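Tukier Gallery: The Back Kitchen, October

Home / Projects / Back Kitchen / Walls and Hooks

Quick page, sorry, meant to get this up ages ago. It's the back kitchen at Staltar Street, partway through the tidy. For anyone who missed the last lot, we're not ripping anything out. Cleaning, hanging, a bit of paint at the end if the money holds. Total budget $1,881 and a good chunk of that is gone already.

The big spend was the metal for the wall. $396 from Moser, cut to size, delivered to the wrong door. Worth it though. Wipes down with a damp cloth and a drop of dish soap. Vinegar if you get streaks, but dry it off after or you get differnt streaks.

Hooks were the argument. Siv Söderlund wanted a proper rail along the wall with everything out where you can grab it. I wanted less stuff. We settled on small wire hooks for the light things (tea strainer, measuring spoons, the little sieve, scissors) and the heavy pans stay in the cupboard where they've always been. Nine hooks to start. Will add more if we run out, won't if we don't.

First go was those stick-on plastic ones. Fell off, all of them, mostly at night. Don't bother on an old painted wall, the paint lets go before the glue does. Second go, cup hooks from the hardware store, way too chunky, looked like a boat shed. So wire. 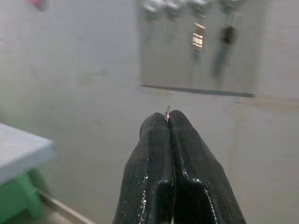

Hanging small stuff is all about the hook, and it's worth being fussy. Too thick and the hole in a spoon handle won't go over it, too thin and it straightens out the first time someone yanks at it. The coppery pink colour won me over in the end. Tiny bent loop of a thing, hard to pick out against a wall that pale, and I like that, you see the spoons and not the hardware. The wall itself still has its grey smudges and a few warm patches over to the right, so no, it hasn't had its paint. Metal looks smart beside it. Brushed, but shiny enough to throw the room back at you in a blur.

A few people asked about colour. We're going with Fevlow in the off-white, matte. Had a look at the semi-gloss but every lump shows on a wall this age. Sugar soap first, rinse, leave it overnight, then a light sand. I skipped the rinse in the pantry last year and the paint came up in sheets, lesson learned.

Bits and peices list, for those copying along:

Soft wire, the kind that bends by hand but holds
Round-nose pliers, small pair
Sugar soap and a decent sponge
Fine sandpaper
Filler for the old screw holes
Pencil and a level, or a long ruler if the level's gone walkabout

Making the hooks: cut a short length, wrap one end around the nose of the pliers till it closes, flip it, bend the other end open. File the cut end or it'll catch your tea towel. Took me a whole pot of coffee to get a set that matched and they still don't match. Siv says they have character. Siv also made the better ones.

Spacing. Hang the actual things up with tape first and live with it for a day. We had the scissors right by the kettle and moved them after one burnt knuckle. Long handles at the ends, short stuff in the middle, strainer nearest the sink so it drips somewhere sensible.

Still to do: fill and paint, sort the drawer under the bench, find a home for the giant salad bowl (any takers?). Also the shelf paper. Siv has a roll of green check left over from her mum's place and it might just stretch.

We're in there most afternoons from 4 if you want to drop in and see it, side door, give it a good shove. Bring a mug, ours are all in boxes.

Next page: Pantry Shelves
Back to all projects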